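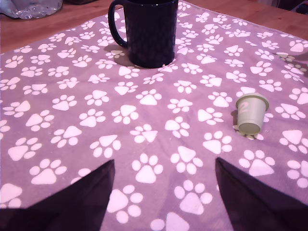 Frequently asked questions about the two-view grasping work

We get the same questions by email, at poster sessions and from relatives. The answers are collected on one page so that we can stop retyping them. If yours is missing, write to us, and it will probably end up here with the rude parts taken out.

What is the project about, in one sentence?

We are trying to find out how much a robot arm gains from a camera near its fingers compared with a camera that stands off to the side and sees the whole table.

And in more than one sentence?

A camera near the fingers sees the cup very well and the rest of the world very badly. A camera off to the side sees everything, including the arm, which has a habit of parking itself in front of whatever you wanted to look at. Most groups use both and feed everything in together. We wanted to know what each view is good for at each stage of a grasp, so we trained policies on one view, on the other, and on both with a switch that decides when to listen to which. The switch is called Addo. It stands for nothing. We tried to make it stand for something and gave up after a long lunch.

How many demonstrations did you use?

1282, all of them done by a person steering the arm. We threw out 39 where the recording was damaged or the operator sneezed, and we trained on the remainder. Failed grasps were kept if the operator recovered within the same attempt. We have a soft spot for those, and so does the policy.

What are the objects?

Household things: cups, mugs, bottles, baskets, small balls. The shopping budget was small and the kitchen was close by.

Why a cloth covered in paw prints? Is there a dog?

There is no dog. A plain tabletop makes life too easy, as nearly anything that isn't table must be an object. A repeated pattern gives the vision part something to be wrong about. Early policies were quite fond of reaching for a paw print, closing neatly on nothing, and carrying the nothing to its destination. Cloth also bunches up, and a small cup standing on a fold behaves differently from one standing on wood.

What does the close view do well?

The last stretch. Once the cup is near the fingers, the close view has the rim, the wall of the cup and the gap on both sides, and small sideways corrections come out right. It's also where the policy learns not to care about the mug standing just behind.

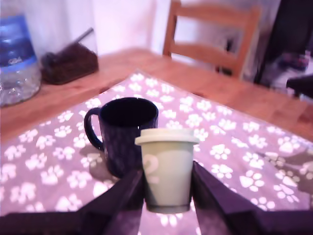 Where the close view falls down is deciding what to do next. With a cup held between the fingers, much of the middle of the view is cup. A policy trained on that alone tends to forget where it was going, and will sometimes set the cup down again right where it found it, with great care. We have watched this often enough to find it relatable.

So the side view fixes that?

Partly. It keeps track of the bottle, the basket and everything else at the back of the table, and it notices a cup lying on its side, because it can see which way the open end is pointing. It is poor at the final approach. The arm covers the target, and a fast move smears across several video frames in a row.
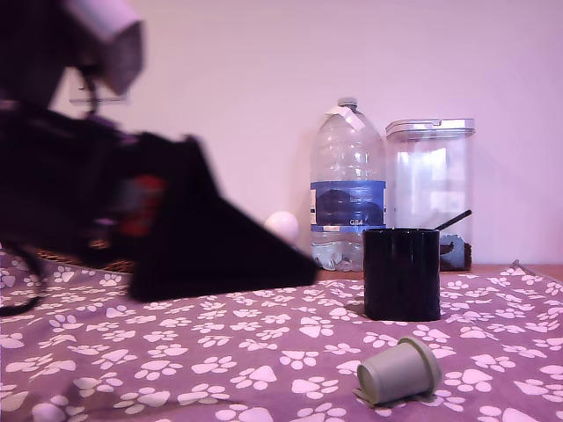

Manipulation Group, Stostel Robotics Department

Does motion blur hurt the results?

Less than we expected. We planned to filter out blurred frames and built a tool for it, named Drirkwood, over most of June. Then we trained with and without the filter and couldn't tell the two policies apart. Drirkwood still runs every night. It writes a very tidy log.

What did Addo learn to do?

More or less what you would guess: side view while the arm travels, close view for the grasp, side view again once something is held. The less obvious part is that it switches earlier for small cups than for mugs. We never told it to. Our best explanation is that a small cup disappears behind the fingers sooner in the side view, but we haven't tested that properly, and the paper says so in a footnote that one reviewer asked us to make larger.

Is it better than just using both views all the time?

On the small cups, yes. On mugs there is no difference worth printing. On clear plastic, everything we tried is bad, and Addo is bad in a slightly more organized way. Clear bottles and containers pick up the table, the window and each other. If your work depends on transparent objects, please read somebody else's FAQ and then send us the link.

What happens when a cup is knocked over?

If the open end faces the gripper, the policy usually goes for the rim. If the closed end faces it, the policy tends to push the cup along until something stops it. The demonstrations contain plenty of upright cups and few tipped ones, so this is our doing.

Can I have the data?

Yes, under the name Vuvuswood. The first release holds 569 of the demonstrations, with both views and the arm positions. The rest will follow when the labels have been checked by someone who didn't write them.

Can I run it on a different arm?

You can try. You will need to collect some demonstrations of your own and redo the camera calibration. Run calibration again whenever someone bumps the side camera, and assume that someone has.

Do I need the same cloth?

No, though two groups have asked where to get it. Any busy pattern should do. Stripes were harder than paw prints in our trials, and we don't have a good account of why.

How do I report a bug?

Use the contact form on the group page. Include the version, the camera setup and what the arm did. "It went weird" is a fair description of most of our own bug reports, but a recording helps.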